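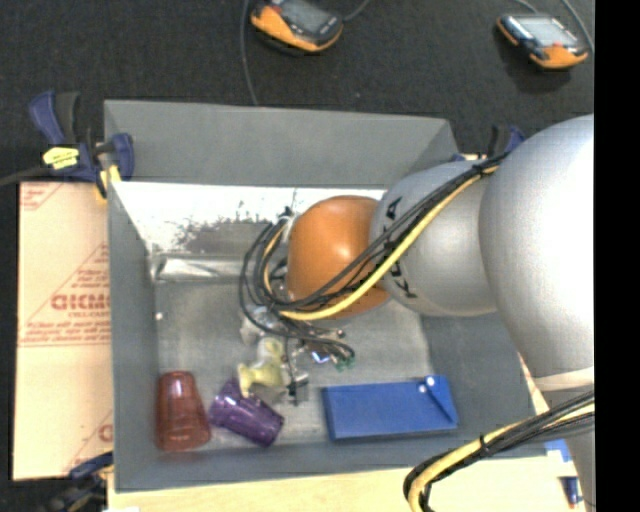
Comparing two grasp policies in the same bin: are my attempts independent?

Posted by Pierina Ruggiero, July 15, 2019
Filed under: manipulation, bin picking, evaluation

I am trying to write up a comparison between two grasp selection policies and I am stuck on the statistics, or possibly on the protocol before the statistics.

Setup: one arm, fixed gray bin clamped to the table, fixed camera. The object set has 6 items, mostly rigid plastic, and includes translucent cups, which are the hard part. The policy looks at the bin, proposes a grasp, the arm executes it, and the attempt is scored as success or failure. On a success the object is lifted, carried over the middle of the bin and dropped back in. On a failure nothing is reset. The policy just gets a new view and tries again.

Policy 1 is our baseline, trained on depth only. Policy 2 takes color and depth and was trained on the same logged attempts. I ran 50 attempts with each. The baseline failed 15 times. The new one failed 6 times.

A plain two-proportion test gives a p-value of 0.03. With the continuity correction it goes to 0.05. My advisor's comment in the margin was "are these independent?" and nothing else. I went back to the logs and I see runs of failures. In the baseline log most of the failures come in streaks, where a cup is lying against a wall and the policy picks the same bad approach over and over until the cup gets nudged somewhere easier.

So:

Is the test above valid at all? If it isn't, can the existing data be saved, or do I have to collect again? And if I collect again, should failures trigger a reset?

One more detail that may matter. All the baseline attempts were run in the morning and all the attempts with the new policy after lunch. The bin was not moved in between. Success is scored from finger opening after the lift: if the fingers are fully closed it counts as a failure, otherwise as a success.

Omid Pakzad
Marked as accepted by the poster

Your advisor is right. The test assumes every attempt is a separate draw with the same chance of success. Your attempts are not, since the state after a failure is nearly the state before it. A deterministic policy shown nearly the same view will propose nearly the same grasp. A streak of failures on one cup carries closer to one failure's worth of information than to the full length of the streak.

This does not mean the new policy is no better. It means your interval is too narrow and you don't know by how much.

Taking your points in order.

1. The existing data. You can recover something if the logs have images or object poses. Define an episode as everything from one disturbed state to the next, where "disturbed" means that some object moved by more than a threshold you fix before looking at the outcomes. Then resample whole episodes with replacement, not attempts, and recompute the difference in success rate each time. Report the spread. I would expect it to be a good deal wider than what you have. If the baseline failures really sit in a few long streaks, you may find that the difference rests on two or three cup positions.

Note that the episodes are themselves a product of the policy. A policy that fails often by closing on air leaves the bin as it was. A policy that fails by knocking things around gives itself new views for free. Per-attempt success rate mixes these up, and no resampling scheme will separate them afterwards.

2. Order. Morning against afternoon is a bigger problem than you seem to think, at least with translucent objects. Depth on clear plastic depends on what else is lighting it, and anything shiny in or next to the bin makes this worse. If there is a window in the room, then lighting and policy are completely confounded in your data. Nothing done after the fact will fix this. You need to interleave.

3. What I would collect. Work in paired trials. Drop the objects in, save an image of the start state, run one policy for a fixed number of attempts, then restore the start state by hand against an overlay of the saved image and run the other policy. Pick which one goes first by coin flip. The unit of analysis is then the trial and the comparison is within pairs. A sign test or a permutation test on the paired differences is sufficient. It is slow – restoring a pile by hand takes patience, and overlapping objects never go back exactly – but the error is the same for both policies as long as the order is random. For the policy that goes second, the restored state should be as close as you can get it, and you should say in the paper how close that was.

If restoring is too slow, drop pairing and use many short trials from random drops, with the policies alternated at random. You lose some power and save a lot of labor.

4. Reset on failure. Report both if you can afford it. First-attempt success from a fresh drop is a clean number and easy to analyze. Success per attempt without resets is closer to how the system would be used, and it punishes getting stuck, as it should. They measure different properties. What you must not do is reset for one policy and leave the other alone, which sounds obvious until the person at the keyboard gets bored watching it stab at the same wall.

For the stuck behavior itself, I would report the distribution of streak lengths as a result. "The baseline gets trapped and the new policy does not" is a more useful finding than a success rate, if the new data bear it out.

Nazareno Messina

Just run more attempts. With enough data the p-value sorts itself out. We did this at Drotow and never had a reviewer complain.

Yaroslav Kushnir

More attempts under the same protocol will shrink the p-value whether or not the effect is real, so I can't agree with the answer above mine. If lighting is the cause, you'll get a very precise estimate of the effect of lighting.

Adding to Omid's answer on a point he skipped, the success label. Finger opening is a weak signal for thin-walled cups. If a finger goes inside the cup and the other stays outside, the opening after the lift is the wall thickness, and depending on your threshold this reads as closed. You score a good grasp as a failure. The reverse happens as well: a finger that jams on its own linkage or catches a cable reads as open, and you score a success with nothing in the hand.

The part that matters for a comparison is that the label error may differ by policy. Suppose the color policy prefers to pinch the body of a cup and the depth policy prefers the rim, which is often the only part that returns depth. Then the rim grasps are the ones being mislabeled, and the baseline looks worse than it is. You would get a difference with no real difference behind it.

It is also in your training data. Both policies were trained on logged attempts, presumably labeled by the same rule.

Cheap check: take all the attempts you have, watch the video of each lift with the policy name hidden, and label by eye. Make a small table of hand label against automatic label, split by policy. It is an afternoon of work. If the two error rates agree, put one sentence in the paper and move on. If they don't, compare images of the bin before and after the lift, and use that in place of finger opening.

I had this problem with the Gatti bin set and threw out a month of results over it.

Comments

Pierina Ruggiero: Thanks, both. I did the blind relabeling first because it was the quick one. Some of the baseline failures were rim grasps that held. I have not split it all out yet, but the gap gets smaller. There is a window, yes.

Omid Pakzad: Then I'd fix the label before collecting anything. Otherwise you'll be relabeling the paired trials too.

Ermanno Pellegrini: Does anyone have a script for the overlay step? I am restoring piles by eye from a printout and it is terrible.

Yaroslav Kushnir: Blend the saved start image with the live view at half opacity and toggle between them with a key. Any image library will do it in a few lines. Lock the exposure first or the translucent parts will look misplaced when they aren't.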